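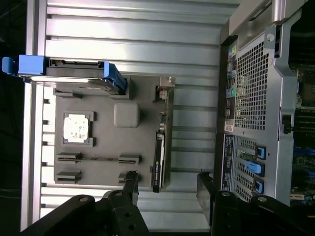
About the Rahimi Bench

Plurker is a small training school. We teach people who already fix machines for a living how to set up and look after one more kind of machine. The one this page is about is the Rahimi bench, our computer teardown cell, because it's what most people write to us about and because a lot of what gets said about cells like it is too generous.

We bought the arm secondhand from a dealer who told us it would be running by lunch. It was running by lunch. It was doing useful work 9 weeks later. The difference between those two dates is more or less our whole course.

What the cell is for

One arm, one two-finger gripper, a small camera at the wrist, and an old desktop tower with a practice motherboard mat next to it. The arm practices on the mat: chip in the socket, card in the slot, drive carrier picked up by its rails and put down again. The tower is for when the mat has stopped teaching anybody anything. The mat is molded plastic-looking stuff that forgives you. A real board doesn't, and we've seen too many demos where only the forgiving version gets shown.

If you've been told that a robot will take apart your office computers while you're out, please keep your wallet shut until you've watched it meet a latch that sticks.

How we look after it

The arm itself needs very little. Wipe it down, listen to it, check the base bolts. The gripper and camera need nearly everything else, and here is what we do in practice.

Each morning at 7:30 someone checks the finger bolts with a torque driver. They work loose. The maker's booklet says they don't, and we wrote to ask, and got a polite answer that repeated the booklet. We now put a paint stripe across every bolt head and the plate beside it, and look for stripes that no longer line up.

The camera bracket gets a push with a thumb. If it gives at all, the day's work stops until it has been refitted and calibrated again. Calibration takes 15 minutes if you do it properly and four if you don't, and the four-minute version looks fine until the first memory slot.

The finger tips are checked for shine. A shiny tip slips on the blue plastic drive rails. We rough them up by hand and replace them when that stops helping. We logged 2351 picks on the last pair before we changed them. The pair before that didn't get close to it, so we don't promise students a number.

Cables are tied with hook-and-loop strips, never zip ties. Zip ties get pulled tight by people in a hurry, and then the wrist turns and something inside the jacket breaks where you can't see it. We lost most of August to one of those. Three of us blamed the software. It was a wire.

The ribbed metal surface was already in the building. It's tough, but it throws bright lines back at the camera, and the vision software sometimes takes a ridge for an edge of the part. You can fix this with lighting, with a matte cover, or with a lot of money. We teach the lighting, and let students try the cover to see what it does to part height.

Who we are

Keyvan Dehghan started the school after a long stretch repairing packaging lines. He still runs the first day of every course, which is mostly spent with the power off. Students complain about this in the feedback forms and then tend to bring it up again a year later in a better mood.

The rest of the staff are technicians who teach part of the week and work the other part. We like it this way. Someone who last tightened a gripper plate several years ago tends to remember it going well.

What we don't do

We don't sell arms and we don't take commission from people who do. Allico supplies our spare finger plates at the normal price. We tried the Pamirix monitoring package, which was meant to warn us before a fault. It warned us 480 times in its trial, and it had nothing to say about the broken wire. It may suit a bigger shop. We sent it back.

We also don't give out certificates for attendance. To pass, you strip the gripper, rebuild it, calibrate the camera, and run the mat sequence with one of us standing there. Then we change something small while you're at coffee and you find it. Some people need a second try, and it's included in the fee.

Coming to see it

Visits are fine most afternoons, after 2. Write first, because the cell is often in pieces, and tell us if you'd rather see it that way. Bring closed shoes and any quote you've been given for a cell of your own. We'll read it with you and mark the parts we don't believe.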